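NOTA DE PRENSA

Zenum presenta Deren, la mesa de trabajo de madera con la veta a la vista, y una guía breve para acabar con los cables sueltos

Para publicación inmediata. 1/10/18

Zenum saca hoy a la venta Deren, su nueva mesa de trabajo. Tablero de madera marrón, veta ondulada, bandas claras y oscuras. Sin mantel, sin tapete, sin nada encima que la esconda. Disponible en 2 medidas, la larga de 140 centímetros. Precio de salida: 293 euros, transporte aparte.

La mesa llega acompañada de una guía impresa, "Cable recogido", que se entrega gratis con cada pedido y que también podrá pedirse suelta en tienda. Ocho páginas. Va de lo que acaba siempre encima de una mesa de trabajo: cables. Cargadores viejos, alargadores, conectores que ya no se sabe de qué aparato son.

Por qué una mesa y una guía juntas

Las devoluciones y consultas de la temporada pasada dejaron una queja repetida. El tablero gusta, pero a los pocos meses no se ve. Se llena. Y lo que lo llena casi nunca son papeles, son cables hechos un nudo en mitad de la superficie. Zenum decidió entonces que la ficha de la mesa llevara algo más que el montaje y el cuidado de la madera.

El acabado

Deren se ofrece en un solo tono, marrón cálido. La veta cambia de un tablero a otro y no se admite elección de dibujo al hacer el pedido (sí en tienda, si hay existencias). Las bandas van de un tostado pálido a un ámbar más oscuro, y según la luz la misma tabla parece dos maderas distintas. Conviene verla de día y tambien con lámpara antes de decidir. Con una luz fuerte encima el barniz brilla, quien trabaje con flexo hará bien en ponerlo de lado.

El tablero se sirve con los cantos repasados y una capa de protección aplicada en fábrica. Mantenimiento: paño apenas húmedo, secar enseguida. Nada de amoniaco. Nada de estropajo. Los cercos de vaso se tratan con la cera Peltident, que Zenum distribuye desde marzo y que se vende aparte, en lata pequeña.

Veta de madera en las tres fotografías; el manojo de cables, en la primera y la tercera.
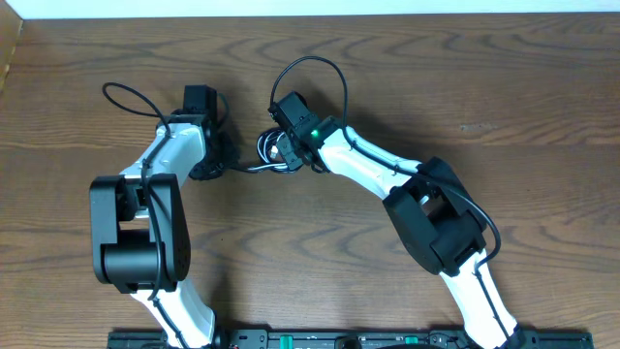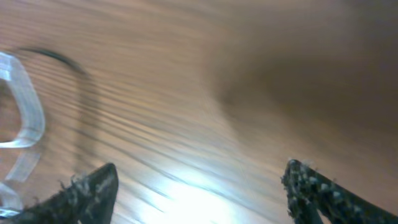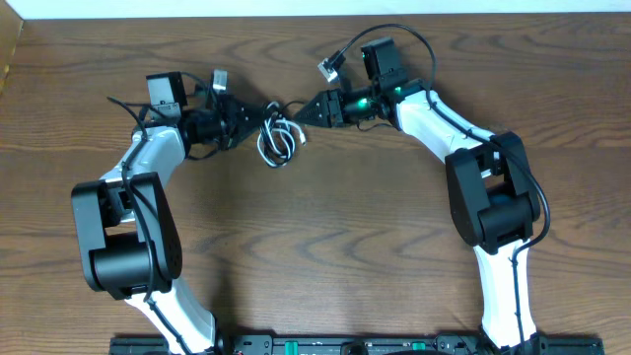 La guía "Cable recogido" propone un método corto, en 3 pasos, pensado para hacerse de una sentada y sin comprar nada:

Vaciar. Todos los cables a la mesa, también los del cajón. Separar los que tienen aparato conocido de los que no.

Enrollar. Vueltas amplias, del tamaño de una mano abierta, sin apretar. Nunca doblar en ángulo junto al conector, es por donde se rompen. Los cables finos, de uno en uno. Si se enrollan juntos blancos y negros luego no hay quien los separe.

Guardar. Cada rollo con su atadura y su etiqueta. Vale una tira de papel con cinta adhesiva. Los que sigan sin dueño, a una bolsa con la fecha; si al año no se ha abierto, al punto limpio.

Hay además una página sobre nudos ya hechos. Resumen: no tirar de las puntas. Poner el lío plano sobre el tablero, aflojar desde el centro, ir sacando bucles. Con paciencia sale casi todo. Lo que no salga se deja para otro día, cortar solo si el cable ya estaba para tirar y siempre desenchufado, claro.

La última página es una plantilla de etiquetas para recortar.

Accesorios

Junto con Deren llega la bandeja Tsolakis, que se atornilla bajo el tablero por la parte de atrás y recoge regletas y transformadores. Se vende por separado y sirve para las dos medidas. Atención, la bandeja necesita taladro previo: la plantilla de papel viene en la caja, los tornillos también, la broca no. Quien no quiera agujerear la mesa puede pedir la versión con mordaza, que aguanta menos peso y asoma un poco por el canto trasero.

No hay de momento cajonera a juego. Se está estudiando.

Montaje y entrega

La mesa viaja en dos bultos, tablero por un lado y patas por otro. Montaje entre dos personas, por el peso del tablero más que por la dificultad. Las patas llevan regulador para suelos desiguales. Al abrir el embalaje, dejar el tablero tumbado en la habitación donde vaya a quedarse un día entero antes de atornillar; la madera se asienta y se evitan sustos con las juntas. No apoyarlo de canto contra un radiador.

Los pedidos se sirven por orden de entrada. La medida larga tiene existencias desde hoy, la corta se entregará en una segunda tanda. Los clientes que reservaron la mesa en marzo ya han recibido un correo con su plazo y no tienen que hacer ningún tramite más. Si no ha llegado, mirar el correo no deseado y, si tampoco, escribir a atención al cliente con el número de reserva.

Devoluciones: en tienda o por recogida a domicilio, con el embalaje original. No se aceptan tableros ya taladrados. Las diferencias de veta respecto a la muestra no se consideran defecto.

Dónde verla

En todas las tiendas Zenum, en la sección de despacho, montada y con la bandeja Tsolakis puesta para que se pueda mirar por debajo. Las muestras de madera sueltas se prestan para llevar a casa dejando un pequeño depósito.

Sobre Zenum

Zenum diseña y vende mesas, estanterías y pequeño mobiliario de trabajo para casa y taller. Venta en tienda propia y por catálogo.

Contacto para medios

Departamento de comunicación de Zenum. Se facilitan a petición la ficha técnica de Deren, las medidas completas, la guía "Cable recogido" en PDF y muestras de madera para sesiones de fotos. Para préstamos de mesa avisar con tiempo, solo hay una unidad reservada para prensa y va rotando.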